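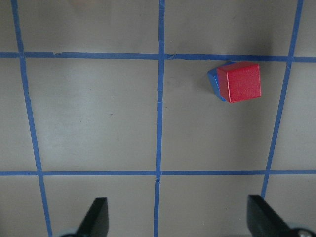
Keeping Medicines at Home: Storage, Sorting and Disposal

By Thiện La
Updated 4 Nov 2022

Most homes keep their medicines in the bathroom cabinet, and the bathroom is one of the worst rooms for them. Every shower sends the humidity up, and tablets that take on moisture can soften or crumble well before the date on the label. The shelf over the stove has the same problem with heat added.

A bedroom closet shelf, a hall cupboard or a high kitchen cabinet away from the oven and dishwasher will do. Look for a spot that stays at normal room temperature all year and gets no direct sun. If children live in the house or visit, the spot also needs to be up high and out of sight, preferably with a lock. A child-resistant cap slows a child down. It does not keep one out.

Leave things in their original containers

The bottle from the pharmacy carries the drug name, the strength, the directions and the prescription number. The amber plastic also cuts down on light. Tipping the last of an old bottle into a new one mixes two dates and sometimes two strengths, so finish one before opening the next.

Weekly pill organizers are fine for most tablets, but some have to stay in the bottle or foil they came in. Ask the pharmacist before you fill one for the first time. Fill it at a table with good light, one medicine at a time, and close each bottle before you open another. My neighbor Vinh Lưu fills his from a written list and initials the list when he is done - a habit worth copying if two people in the house share the job.

Medicines that need the refrigerator

Use a middle shelf toward the front. The door warms up each time it opens, and the back wall can freeze a small bottle. Put everything in one lidded container so it isn't sitting next to the leftovers, and keep a refrigerator thermometer beside it. You want it to read between 36 and 46 degrees F. If something has frozen, call the pharmacy before using it, even if it looks normal after thawing.

Sorting the cabinet

Do this every 6 months. I do ours in June and again before the holidays.

Take everything out and wipe the shelf with a damp cloth. Let it dry completely.
Check each date. Anything past it goes in a bag for disposal.
Pull out anything with no label, and anything that has changed color or smell.
Check creams and eye drops for a "discard after opening" period. Write the opening date on the tube or box with a permanent marker.
Put back what you use most at the front.

Our first sort filled a shoebox, including cough syrup that had moved with us from the old apartment on Espinoza. It takes 20 minutes now.

Getting rid of what you don't need

A take-back site is the best choice. Many pharmacies have a drop box, and so do a lot of police stations. Ours is at the Kilard branch, just inside the door. Black out your name and prescription number before you drop off the bottle.

If there is no site near you, most pills can go in the household trash. Mix them, uncrushed, with used coffee grounds or cat litter, seal the mix in a bag and put it in the bin. A short list of medicines should be flushed if no take-back is available, and the pharmacist can tell you if yours is on it. Needles and lancets never go loose in the trash. Use a sharps container or a heavy plastic detergent bottle with a screw cap, and check your local rules for where it goes when it is three-quarters full.

Keep a list

Write down every medicine in the house that someone takes regularly, with the dose and the time of day. Include vitamins and anything bought off the shelf. Tape one copy inside the cabinet door and keep another in your wallet. Add the Poison Help number, 1-800-222-1222, at the bottom of both.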